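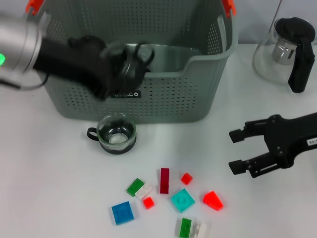

Merrin Falk
Perception and tooling, Nustar

nyanda-table
README + data card, last touched 4 Feb 2026

What's in here

Two-arm table clearing with see-through stuff. Logs, labels, the loader, and the replay tool that goes with them. Glassware and translucent building bricks on a white table, one basket to put things in. Picture up top is typical -- left gripper has the dark cup over the basket, clear cup and bricks still out, right gripper open.

Nyanda is the data. Hotus is the planner that produced most of the motion. Clullov is the labelling tool. People keep mixing up the first two in tickets, please don't, they have separate trackers.

Why see-through stuff: our old set was all solid coloured objects and the grasp scorer learned to love it. Put a glass in front of it and depth comes back with a hole, or worse, with the table behind the glass. Planner then happily drives a finger through the side of the cup. Wanted data where that's the normal case.

Quick start

Clone, make a fresh environment, run setup.sh. Then:

nyanda fetch --split small
nyanda check
nyanda replay --first

"fetch" pulls to ./data unless you set NYANDA_HOME. Full split is big, start with small. "check" compares hashes and will complain about the notes file if you opened it on Windows (line endings). Ignore that one. Anything else it complains about is real.

If replay opens a black window, your graphics driver is too old. Falling back to --headless works and writes stills to ./out.

Layout on disk

episodes/ one folder per run
labels/ Clullov exports, same names as the episodes
calib/ camera and arm calibration, by session
splits/ plain text lists
notes.txt whatever the operator typed, unedited, some of it rude

Each episode folder has colour, depth, joint states for both arms, gripper width for both, the planner's event log and a meta file. Camera sits up at the head and looks down at the table on an angle. Wrist cameras aren't in this release, see Known problems.

Rates

Arm state is logged at 50 Hz. Colour and depth come in slower and not perfectly in step, the loader lines them up to the nearest arm sample. If you want raw stamps pass align=False and do your own thing.

Size

Full split is over 28 hours. Small split is 2 hours and picked by hand, so don't quote numbers off it as if it were a random sample. It isn't. It leans toward runs that went well.

Labels

Object classes are cup, teapot, brick, basket. That's all. We had finer ones (plate, slope, tall brick and so on) and the labellers disagreed so often that I folded them into brick. Shape and colour are still there as loose tags if you need them, treat them as hints.

Masks are drawn in Clullov on the colour image. Rules we gave the labellers:

- mask the whole glass, including what you can see through it
- handle, lid and base are part of the object
- infuser inside a teapot belongs to the teapot
- an object in a gripper gets a mask for the bits you can see, no guessing behind the fingers
- coloured shadows on the table are not brick. This was the most common mistake, by a lot
- basket holes get filled in, treat the wall as solid

That last one matters if you're training on depth. The perforated wall gives a speckle of good and bad returns and the mask says it's all basket. Which is what we want for planning, less what you want if you're scoring a depth filter.

Each run also has phase marks: reach, close, lift, carry, release, retreat. These come out of the Hotus event log so they're what the planner thought it was doing. A missed grasp still shows "carry" until the width check trips. Look at gripper width before you trust it.

Control and planning, short version

Hotus plans each arm on its own and then checks the pair for collisions. Whoever has an object goes first, the other arm waits or works on its own side. So there's a lot of one arm sitting open while the other moves, don't filter that out as dead time, the waiting arm's state is part of the log for a reason.

Basket is modelled as a box with a keep-out on the walls and rim. Handles too, after we clipped one. Release height is set from the top of the rim plus the object height and the object height comes from perception, so a bad depth read on a glass means a high drop. Speed drops for anything classed cup or teapot.

Bricks are grasped from above, yaw picked from the mask. Overlapping bricks are the hard part. Two translucent ones lying on each other look like one blob of a third colour and the yaw comes out as nonsense. No good fix yet. The current trick is to nudge the pile and look again, you'll see it in the logs as "stir".

Config

All in config/table.yaml. The ones you'll touch:

depth_fill: none, table, or mask. Default mask. "table" is there to reproduce the old results and shouldn't be used on an arm
carry_speed_glass: leave it alone unless someone is at the stop button
retry_max: set at 7. Higher just means the same bad grasp more times
pair_check: on. Don't turn it off on hardware. Seriously

Things to use it for

Segmenting clear objects. Filling in depth. Grasp scoring. Training small policies for pick and place, we've done this in-house and it's okay on cups, weak on bricks. Testing your own planner against the replay tool works too but replay is kinematic only, nothing falls over, nothing slips.

Things not to use it for

Anything about force. Gripper current is logged but it was never calibrated and the two grippers don't agree. Also not much good for general kitchen scenes, it's one table, pale background, even light. A model trained on this alone will fall apart on a dark bench. We tried it.

Known problems

- wrist cameras dropped out of this release, clock drift on the left one. Aiming to have them back in May
- early sessions have the arm base offset wrong in calib, fixed on load, but if you read the files direct you get the old value
- colour balance shifts a bit between sessions, nobody locked it
- "release" is sometimes marked twice when a handle catches a finger
- Clullov export writes an empty mask instead of no mask for hidden objects. Loader drops them, your own parser might not
- meta field operator_hand is meaningless, left over from teleop days
- replay crashes if the path has a space in it. I know

Splits

train, val, test, small. Split by session so the same layout doesn't turn up on both sides. Small overlaps with train, does not touch test. Please don't tune on test, we don't have the hours to record another one this year.

Adding your own runs

Record with Hotus logging set to full, then nyanda pack on the folder. It'll refuse if there's no calib for the session. Do the calib first, takes a few minutes, saves an afternoon. Write something in the notes, even "fine". Blank notes have cost me more time than any bug in this repo.

Push to the incoming branch, not main. Labels get done in batches, so expect your runs to sit there unlabeled for a while.

Licence

Code is MIT. Data is for research use, ask before putting it in a product. See LICENCE and LICENCE-DATA, they're different files and yes people miss the second one.

Bugs and questions go in the nyanda-table tracker, planner stuff in the Hotus one. Include the episode name and the output of nyanda check.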